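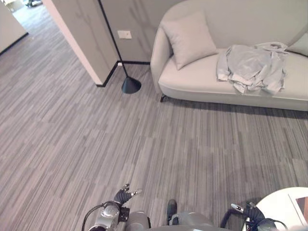
Ticket 236
Subject: Wi-Fi drops every evening in the back half of the apartment
Product: Skutora home router with one Zivlow extender
Opened: 29 Apr 2020
Status: Solved, left open for comments

Customer's first message

Hello there, and thank you in advance to whoever picks this up. I know you must be swamped with everybody at home at the moment, so please take your time with me.

We have had the Skutora router since last fall and it has been a dear little thing up to now. It sits in the hall closet where the line comes in. The Zivlow extender is plugged in at the far end of the apartment, near the bedroom, and between the two of them we used to get a good signal everywhere. Since the start of April, though, the connection goes away in the evening, usually while I am on a video call with my sister (who is very patient, but even she has limits). The phone still shows all its bars. It just won't load anything. After a few minutes it comes back, and then it goes again.

What I have tried so far: turning the router off and on, turning the extender off and on, and moving a big box of winter coats out of the closet. The coats made no difference at all, but I was glad to get them sorted. I also called Cowie, our internet provider, and they ran a test from their end and told me the line was fine. The plan is supposed to give us 500 megabits.

Could the extender be wearing out? I don't mind buying another one if that's the trouble, but I'd hate to do it and find myself right back where I started.

Reply from support

Hi, and thank you for such a thorough note! It really does help when we can see what has already been tried. Please don't buy anything yet. Full bars with nothing loading usually means your phone is talking to the extender just fine, and the extender is having trouble talking to the router. That can often be sorted out in the settings.

Would you try these when you have a quiet half hour?

When the connection drops, walk to the hall and stand by the closet. Give the phone a minute to switch over to the router and see if pages load there.

Look at the light on the front of the extender while the trouble is going on and tell us the color.

Open the Skutora app, go to Wireless, then Channel, and let us know what it says. If it says Auto, write down the number beside it, once in the daytime and once in the evening.

Customer

I did my homework! It went out last night right in the middle of a recipe, so I took the phone down the hall and stood there with the closet door open like I was waiting for a bus. Everything loaded right away. Back in the bedroom, nothing again.

The light on the extender was orange. It is green now, at ten in the morning.

The channel says Auto. It had a 6 next to it this morning and an 11 last night. I checked a few more times because I got curious, and it went back and forth between those 2 all evening. Does that mean something?

Reply from support

It does, and you've just about solved it for us. On Auto, the router looks for the least crowded channel and moves when it finds one it likes better. With so many neighbors online in the evening, it keeps changing its mind. Each time it moves, the extender has to find it again, and the older Zivlow software is slow at that. Orange is the color it shows while it is looking.

Please set the channel to 6 by hand and press Save. The router will restart by itself. Then open the extender's own page, choose Update, and let it finish before you unplug anything. It can sit at the same spot on the bar for a good while, so don't let that worry you.

One more small thing. If you can move the extender to an outlet closer to the middle of the apartment, please do. It needs a strong signal itself before it can pass one along, and the far end is often a bit too far.

Customer

Well, I am so pleased. I set the channel and did the update, and it did sit there for ages, so I'm glad you warned me. Then I moved the extender to an outlet halfway down. We've had three evenings now without a drop, and my sister and I talked until long past my bedtime.

Can I leave the channel on 6 for good, or should I put it back at some point?

Reply from support

Wonderful news! You can leave it. If the evenings get slow again later on, try 1 or 11 and give each a couple of days before you judge it. I'll mark this solved, but the ticket will take comments for a while yet, so write back here if the orange light returns and we'll pick it up with all your notes in front of us.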